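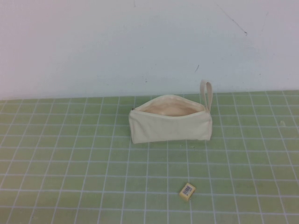 Mekell Regional Library Service, Records and Enquiries Team

Lost Property Register: README and data card

Summary

This dataset contains 4,000 entries from the lost property registers kept at the seven branches of the Mekell Regional Library Service. Each entry is one item, or one set of items found together, handed to a service desk. The entries were typed up from the paper registers at each branch, checked against the carbon slips where those survived, and coded to a shared list of 74 item types.

Contact for the dataset is Arnar Hallgrímsson, Records and Enquiries, at the Torura branch.

What is in the folder

register.csv: the main table, one row per entry
item_types.csv: the item type codes with a plain description of each
branches.csv: branch codes, names and opening hours
corrections.txt: changes made after the first release
register_blank.pdf: a clean copy of the paper form

Files are UTF-8, comma separated, with a header row. Text fields that contain commas are in double quotes. Empty cells mean the space on the form was left blank. The word "nil" means a staff member wrote "nil" or drew a line through the space, and the two should be kept apart in any analysis.

Columns in register.csv

entry_id: branch code followed by a running number. Numbers are not continuous, as voided lines in the register were skipped.

branch: code of the branch where the item was handed in. An item found at Grokton and dropped off at Torura is coded to Torura.

month_in: month the item was received. The day is held in the internal copy only.

desk_period: morning, afternoon or evening. Evening starts at 5 pm. Branches without evening hours have no evening entries.

found_at: where the item was found, in the wording of the register, with light spelling corrections. Common values are "study desks", "toilets", "returns chute", "children's area" and "car park".

item_type: code from item_types.csv.

colour: the first colour written on the form. Second colours went into the notes column.

notes: free text. Names, phone numbers, card numbers and licence plates have been replaced with [removed].

outcome: claimed, transferred, donated, disposed or unknown.

weeks_held: whole weeks between receipt and outcome. Blank where the outcome is unknown.

Item types

The list was drawn up after a first pass through the Quintanilla register, which has the fullest descriptions, and extended as the other branches were typed. Bags are split into backpacks, handbags, shopping bags and small bags. Small bags covers pencil cases, toiletries bags, coin purses and pouches, as staff used these words interchangeably. If an owner's description in the notes made the contents clear, the contents were coded as a separate type in a second row and cross-referenced by entry_id.

Phones, wallets and keys have their own codes. Passports and other identity documents were never entered in the branch registers. They go straight to the police counter and are outside this dataset.

Umbrellas have one code. Earlier drafts split them by size and the split could not be applied reliably.

How the data was typed

Two people typed each page separately and the versions were compared line by line. Where they disagreed the original page was checked by a third person. Handwriting that could not be read is marked [illegible] in place of the word. We did not guess.

As a test of the item type coding, 80 entries were drawn at random and coded again by a staff member who had not seen the first result. Most differences were between "jumper" and "jacket", and between "toy, soft" and "toy, other". The guidance in item_types.csv was reworded as a result. The test entries were not removed from the main table.

Known problems

Grokton used an older form until April. It has no space for the place found, so found_at is blank for those rows.

The Torura register has a water-damaged section. Those pages were typed as far as possible, and rows from them have "damaged page" at the start of the notes.

Claimed items are under-recorded. If an owner came back the same afternoon, staff often handed the item over without writing anything down. The share of claimed items should be read as a minimum.

Weeks_held at the smaller branches reflects when somebody cleared the cupboard. Large groups of entries share the same outcome week.

Colour is whatever the person at the desk thought it was. Navy and black are mixed up throughout, as are grey and silver.

Suitable uses

The dataset has been used to plan cupboard space, to set the standard holding period and to draft the wording on the public notice. It may suit teaching work on messy administrative records. It should not be used to compare how honest or careful the patrons of different branches are. Branch size, opening hours and recording habits differ too much.

Licence and access

The public copy may be reused with attribution to the Mekell Regional Library Service. The internal copy, with days and unredacted notes, stays with Records and Enquiries and is not released on request.

Errors can be reported at any service desk or by writing to the Torura branch. Please quote the entry_id. Accepted changes are listed in corrections.txt, newest at the top, and the main table is reissued at the same time.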